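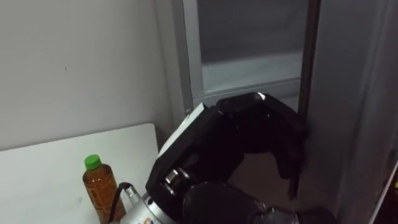 Bresside Automation Society, Members' Forum

Topic: Open day at Lustham, Wed 9 February

T_Kiiskinen
Members who attended the open day are invited to record their remarks in this thread. The demonstration concerned a single arm and a bottle of the ordinary green-capped kind. My own view is that the hour was well spent. Questions for the hosts should reach me before the next meeting.
Teemu Kiiskinen, visits secretary

hollin_r
I thank the secretary for the arrangements. I must however register a reservation. A bottle on a clear desk is an easy task, and members who travelled 150 miles may have expected more. The October visit to Reisinger showed a full packing line.

Favuter18
I cannot agree with the previous member. At Reisinger we stood behind glass. At Lustham one could study the hand closely, and in particular how low the thumb side must come to the table.

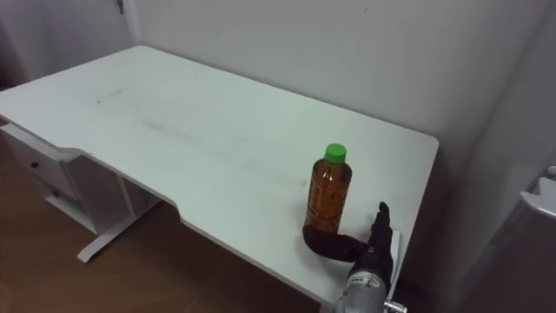 A ridged, upright object close to the end of a desk leaves little room for the fingers, and I would ask that this be noted in the report.

hollin_r
It may be so noted. My objection was to the programme and was not directed at the hosts.

T_Kiiskinen
Both remarks will be entered. The report is limited to 880 words, and further contributions should be brief.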